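Teaching the Arm at Kondow: What Automation Changed for the People at the Tables

Project report, Work and Organizations seminar
Gaurav Agarwal and Seema Nishad

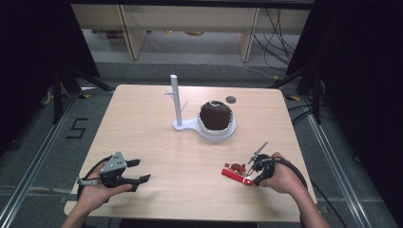
Kondow packs and ships household goods and toys, and last year its managers decided that a robot arm should learn to do some of it. Our project asked what this meant for the people who had been doing it all along. The short answer is that several of them now have a new job, in which they do the old job more slowly while holding a gripper in each hand. A typical table has a mug stand with a dark brown mug on its base, and the demonstrator holds something red and toy-like in the right gripper while the left one stays open and empty. The demonstrations are recorded and passed to Wevix, the firm building the arm's software. The arm itself lives in another building and is spoken of warmly, like a nephew at college.

How we did the study

We interviewed 8 employees and sat in on 2 full shifts in the demonstration area. We also read the training handbook, which devotes more space to tidying cables than to people. Our supervisor asked us to keep our opinions out of the findings. We have moved most of them to the last section.

The work before

Packing at Kondow was fast, dull and sociable. Narendra Rana, a packer for most of his working life, told us he could fill an order while arguing about cricket and lose neither the order nor the argument. Output was measured by the box. If you were quick you were left alone, and people valued that more than the small bonus that came with it.

The work now

A demonstrator repeats one short task many times over. On the first shift we watched, Hiyori Kaneko completed 167 demonstrations, all of them variations on moving household objects from one spot to a slightly different spot. She keeps a tally on a scrap of card, although the software keeps one too, and she trusts the card.

The hardest part, everyone agreed, is slowing down. A packer's hands have spent years learning shortcuts, such as nudging a thing with a knuckle or letting it slide the last inch. The handbook forbids all of it. Rana was marked down in his first week for "excess fluency," a phrase we would both like on our transcripts.

The grippers also change what it feels like to be good at the job. Two fingers that open and close are a poor trade for ten, and experienced staff start out no better than new hires. One woman said it was like being asked to write her name with her foot and then being told the foot had nice technique. Some found this funny. Others had been the best in the building at something and didn't.

Pace, talk and tiredness

Nobody is timed by the box anymore. Demonstrators rest between sets, and the old back complaints have eased for those who moved over from packing. Wrist and forearm complaints have taken their place, because the grippers are held up for long stretches. Kaneko does her stretches against the vending machine, which has been asked to move twice.

Talk has suffered. People concentrate harder and the tables are set apart, so the cricket argument now takes place at lunch, where Rana says it has lost its edge.

Pay and credit

Demonstrators earn a little more per hour than packers. Kondow calls them "skill contributors" on its staff notices. What they asked us about, several times, was what happens when the contributing is done. Management's answer was that some would become arm supervisors. We asked how many supervisors an arm needs and were told this was an excellent question.

There is also the matter of who the skill belongs to. The recordings go to Wevix under an agreement that none of the people we interviewed had read. Most were not angry about it. They wanted to know whether the arm would pick up their particular habits, and one man hoped it would, as he has a way of turning a mug handle outward that he is proud of.

Limits of the study

Eight people is a small group, and they were chosen by a shift manager who may have picked the cheerful ones. We were not allowed to see the arm. We also missed part of the second shift when our visitor badges expired at 3 p.m. and an automatic door declined to discuss it.

What we would suggest

Let demonstrators rotate back to packing for part of each week. Show them the arm at work, including its failures, which they would enjoy. Put the Wevix agreement on paper in the break room, in words a tired person can read. Most of all, tell people how long the demonstration work is expected to last. Every person we spoke to had made a private guess, and the guesses ranged from next December to retirement.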